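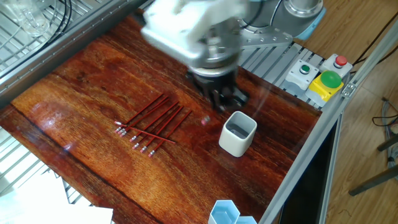 Support > Zivasden Editor > User Manual > Section 8: Preparing and Exporting a Finished Video

8. Preparing and Exporting a Finished Video

This section applies to the desktop edition of Zivasden Editor. It sets out the procedure for checking a completed timeline, exporting it as a single file and lodging a copy in a shared library. Users of the tablet edition should refer to Section 11, as several of the menus named below do not appear on smaller screens.

It is assumed that all clips have been placed on the timeline and that titles have been added. If titles are still to be supplied by another member of the project, complete Section 6 first.

8.1 Before you export

1. Save the project under a new name. The editor does not keep an earlier version once an export has begun.

2. Open the Media panel and select Check Links. Any clip that has been moved or renamed is marked with a red bar.

3. Right-click each marked clip, select Locate, and browse to its present folder. If the original cannot be found, remove the clip from the timeline. An unlinked clip will export as black.

4. Confirm that the drive receiving the export has at least 20 gigabytes free.

5. Play the timeline from beginning to end at full size. The reduced preview does not show titles at their final colour or sharpness.

NOTE: Projects created in the Trullumano format must be converted before Check Links will run. Select File, then Convert Project. The original project is left unchanged in its folder.

8.2 Setting the frame rate and picture size

1. Select Project, then Properties.

2. Set the frame rate to 25. This is the rate used by the Grovalside library, and files lodged at any other rate will be returned to the owner.

3. Set the picture size to match the majority of your clips. Enlarging smaller footage does not add detail and will lengthen the export.

4. Select Apply. The timeline is redrawn, and on longer projects the program may not respond until this is complete.

CAUTION: Do not change the frame rate after captions have been timed. Captions are fixed to frame numbers and will drift from the spoken words. If the rate must be changed, export the captions first as described in Section 7, and import them again afterwards.

8.3 Checking the sound

1. Open the Audio panel and select Measure Whole Timeline.

2. Review the peaks listed in the report. Selecting an entry moves the playhead to that point.

3. Lower any passage shown in red by dragging its volume line down. Do not use the master fader for this purpose — it reduces dialogue and music together.

4. Measure again. Repeat until the report contains no red entries.

5. Listen to the finished mix through headphones and then through ordinary speakers.

NOTE: The Bíró noise filter is applied during export and cannot be heard in the preview. Where it is in use, export a short passage and listen to it before committing the whole timeline. At strengths above 8 the filter may dull the ends of words.

8.4 Exporting the file

1. Select File, then Export, then Finished Video.

2. Choose Library Copy from the list of presets. Custom presets may be used for personal copies only.

3. Enter a file name without spaces or accented letters.

4. Tick Include Captions if the project contains them.

5. Select Start. A progress bar is shown at the foot of the window.

CAUTION: Do not disconnect an external drive or allow the computer to sleep while the progress bar is visible. An interrupted file may open and appear complete, but the final minutes will be missing.

8.5 Lodging a copy

1. Sign in to the Grovalside library with your project account.

2. Select Lodge, and drag the exported file onto the panel.

3. Enter the title, the names of the makers and a short summary. Credits should be spelled as they appear on screen.

4. Attach signed release forms for all persons who speak on camera.

5. Select Submit. A receipt number will be sent to the address held on the account.

Each project may lodge two versions of the same work, for instance a captioned and an uncaptioned copy. Further versions require written approval from Krisztina Balogh, Library Coordinator, and should be requested before the file is uploaded.

Section last revised 2021-10-18. Continue to Section 9: Replacing or Withdrawing a Lodged File.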